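Week 2 — Gathering demonstrations

Okay, so last time we talked about what a policy is, and this week you get to feed one. I love this part of the course! It's slow and a bit fiddly (bring a snack, eat it away from the robot), but you'll learn more from an afternoon of recording than from anything I put on a slide.

An episode starts when you press record and ends when the arm is back at rest. Each group owes me 80 episodes for the Skokthorpe set. My own first batch, years ago, had 217 in it, and I threw out a good chunk for one silly reason — I'd put everything in the same spot every time, so the model learned the spot and ignored the object.

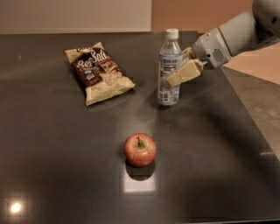
Ju-won Yeon

Three things on a dark, shiny tabletop is plenty to begin with. A chip bag lying flat, an upright water bottle and an apple are all different problems for a gripper, and the clear plastic and the light reflecting off the table make it harder for the vision side too. With the fingers in close beside the bottle like that, go slowly, and keep the small corrections you make in the recording. We want those!

Move the objects between episodes. Turn the bag, swap the apple and the bottle, and change which one you're asking for. Write the instruction down before you record (plain words, "pick up the apple" is fine).

If you knock something over, keep the episode and tag it "fail". After every 20, stop and watch a couple back at normal speed.

Upload to the Vuvedgate folder by 5 p.m., one zip per group.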